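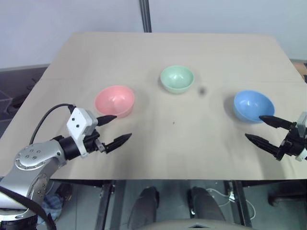
Three round plastic bowls in pink, green and blue on a beige tabletop

A plastic bowl is an open, round vessel molded from plastic and used for serving, mixing or holding food. Small bowls in pastel colors are commonly sold in sets, with each bowl in a different color and all of them the same shape. They are used at home, in schools and at picnics.

Shape and size
Most small plastic bowls are close to a hemisphere, with a flattened base or a low foot ring so that they stand level. A cereal or snack bowl usually holds between 300 and 408 milliliters. Bowls under that size are generally sold as dip or dessert bowls. The wall is thin and of even thickness, and the rim may be plain or slightly rolled. Many sets are tapered enough to nest, and a stack takes up little more shelf space than a single bowl.

Materials
Polypropylene and melamine resin are both widely used. Polypropylene is light and bends a little before it breaks. Melamine is harder and heavier, has a shine closer to that of glazed pottery, and can chip if dropped on a stone floor -- it is also unsuitable for microwave ovens. Color is mixed into the material before molding, so it does not peel, though pale shades can be stained by tomato sauce or turmeric.

Manufacture
Polypropylene bowls are made by injection molding. Melted plastic is forced into a closed steel mold, cooled and pushed out. Melamine bowls are pressed from powder in a heated mold. The Dustholm works of Skeretti, a tableware maker, runs molds with 2 cavities for its pastel range and packs the finished bowls in cartons of 80.

Use and care
Color is often used to tell portions or owners apart. At the Bremcombe day nursery each table group has its own bowl color. Plastic bowls are washed by hand or on the top rack of a dishwasher. Abrasive pads dull a glossy interior, and scratched bowls are harder to keep clean.

See also
Melamine resin
Mixing bowl
Tableware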